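집게 제작 타래 이어갑니다. 지난번엔 링크가 뻑뻑해서 손목이 먼저 나갈 것 같다는 데서 끝났죠. 이번 주는 진도가 많이 나가서 신나게 써봅니다!

1/
프로젝트 이름은 여전히 Girel입니다. 손에 들고 쓰는 두 손가락 집게고, 목표는 빨래 개기예요. 로봇팔에 다는 건 나중 일이고 일단은 제가 직접 쥐고 다니면서 옷감 잡는 감각부터 익히는 중. 책상이랑 침대를 하루 종일 왔다 갔다 합니다ㅋㅋ

2/
뻑뻑함의 범인은 핀 구멍이었어요. 도면은 딱 맞는데 출력하면 구멍이 조금씩 작게 나오더라고요. 리머로 하나씩 손으로 돌려서 넓혔더니 링크가 자기 무게로 스르륵 떨어집니다. 이 느낌 너무 좋아서 한참 들었다 놨다 했어요.

3/
공유 작업실 Zaltadard에 새 프린터가 들어와서 링크 암을 거기서 다시 뽑았습니다. 층 방향을 눕혀서 출력한 게 신의 한 수! 세워서 뽑았던 예전 것은 힘 조금 주니까 결 따라 쪼개졌거든요. 혹시 따라 만드시는 분은 암 종류는 꼭 눕혀서 뽑으세요.

4/
무게 얘기. 첫 버전이 995g이었고 지금은 700g입니다. 본체 안쪽을 파내고 나사를 짧은 걸로 바꾼 게 컸어요. 전에는 수건 몇 장 만지고 나면 팔이 후들거렸는데 이제는 좀 오래 들고 있을 만해요. 더 줄이고 싶은데 본체를 더 파면 비틀릴까 봐 여기서 일단 멈춤.

5/
손가락은 공개 도면인 Xie를 가져다가 폭만 넓혔어요. 원본은 단단한 물건용이라 끝이 좁은데, 옷은 좁은 걸로 집으면 그 점만 쭉 딸려 올라오고 나머지는 다 흘러내려요. 납작하고 넓적하게 바꾸니까 접힌 부분을 통째로 물 수 있습니다. 색은 파랑! 옷 사이에서 손가락이 어디 있는지 바로 보이는 게 생각보다 편해요.

6/
얇은 면 티셔츠로 30번 집어봤는데 8번 놓쳤어요. 놓치는 건 거의 다 옷자락 끝을 너무 얕게 물었을 때. 손가락을 조금 눕혀서 밀어 넣듯이 들어가면 훨씬 안정적이에요. 이걸 나중에 팔에 달면 각도를 어떻게 가르쳐야 하나... 벌써부터 머리가 아프면서 재밌습니다.

7/
질문 주신 분 계셔서: 컨트롤러 보드는 아직 안 달았어요. Durnden 보드 사놓고 상자도 못 뜯음. 기계 쪽이 마음에 들 때까지는 손힘으로만 갑니다. 배선 시작하면 타래 새로 팔게요.

8/
티셔츠 다음은 두툼한 쪽으로. 보풀보풀한 벽돌색 플리스 스웨터를 침대에 올려놓고 손가락을 벌린 채로 들어가는 중이에요. 소매 한쪽은 몸판 위로 접혀 있고, 다른 쪽은 침대 옆으로 늘어져 있어서 난이도가 확 올라갑니다. 링크 관절마다 보이는 은색 핀 머리도 봐주세요, 저 구멍들 넓히느라 고생했어요! 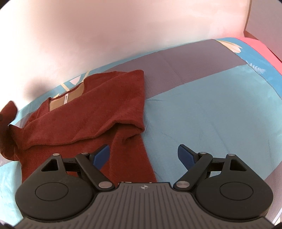

9/
다음에 할 일 메모. 손가락 안쪽에 실리콘 시트 붙여보기, 핀에 와셔 끼워서 좌우 유격 잡기, 그리고 청바지 도전. 실리콘 시트 두께 추천해 주실 분은 답글 부탁드려요. 얇은 것부터 사볼 생각인데 너무 얇으면 금방 밀려서 떨어질까요?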